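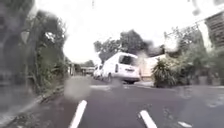 A car can't get bored, so why does it need to practise? One reader, Flendeva, sent us that question after our last page on driverless cars.

Driverless cars use a computer program to make sense of what their cameras see. The program learns from pictures of real roads. People mark each picture first, showing which parts are road, which are trees and which are vehicles.

A white van on a grey road is easy for you to spot, even when it is blurred. A program can find it harder. The sky may be bright white too, and another white car may be close by.

At Herncombe, a research team wanted to know if blurry pictures would help. They taught one program with 2561 sharp pictures. They taught a second program with the same pictures, plus 399 blurred ones. Then both took a test of 40 new pictures, all blurred.

The first program found the vehicles in 25 of them. The second did better and missed only two.

Neither program drove a car in this test. The team will try rainy roads next, starting in July.

Words to know
Program: a set of instructions for a computer.
Verge: the strip of plants beside a road.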